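Print this thread | E-mail to a friend

Stiritia Forums > Drinks and Serving > Tower dispensers for cold drinks, drip problem

sumyee_c
Good evening to all. In our tea room at Lam we serve cold coffee and milk tea from tower dispensers, the kind with a tall cylinder on top and a steel tray under it. I bought them in February and I am mostly satisfied. My problem is the tap. After I close it, it still gives a few drops, and by the end of Thursday service the tray has a brown ring which is hard to remove. I would also like to hear how close together you place yours. I keep only a narrow gap between the trays, so that both fit on one white table.

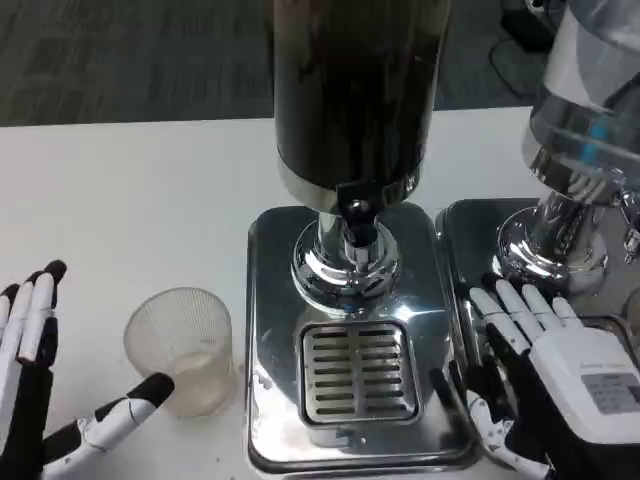 Can the tap be taken apart for washing without tools? On mine the front part unscrews by hand, and there is a rubber ring behind it that should be rinsed every evening.

kedard_fan
Those drops come from the rubber ring. I replaced mine after 494 cups (I keep a notebook, please do not laugh) and the dripping stopped the same day. I do not agree about the narrow gap. You need space to put a hand between the trays, otherwise you never clean there.

sumyee_c
Thank you, I will order a ring from Poketti. About the gap, I lift one tray out to clean, so for me it is not a difficulty. Another point is the cup. I use ribbed ones and I hold the cup directly under the spout, low on the grate, until the flow has stopped.

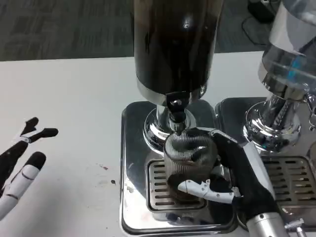 Chin-lung Kwan wrote that holding the cup is a waste of a hand. He says the customer should put it down on the grate, open the tap and wait, and if the drink splashes, then the tap is opened too quickly. He has served nearly 1000 drinks in this way at his counter.

sumyee_c
I have tried it his way. 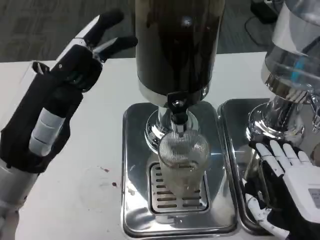

My opinion is that it depends on the drink. Milk tea makes foam, cold coffee makes less, and with foam I want to see the level before I close the tap. A clear ribbed glass standing on the slots is good for this, as the thin pale layer near the top shows through the side. The tray also goes well out in front of the glass, so I agree with Mr. Kwan that a small splash does no harm.

kedard_fan
The splash is harmless, the brown ring is not. Vinegar and warm water, ten minutes, then a soft cloth.

Reader comments

marit_o: Please do not use vinegar on chrome every day. Once a week is enough.

tray101: My ring from Poketti was too thick. Measure before you order.

Thread views: 1258 | Contact | Copyright Stiritia Forums | Back to top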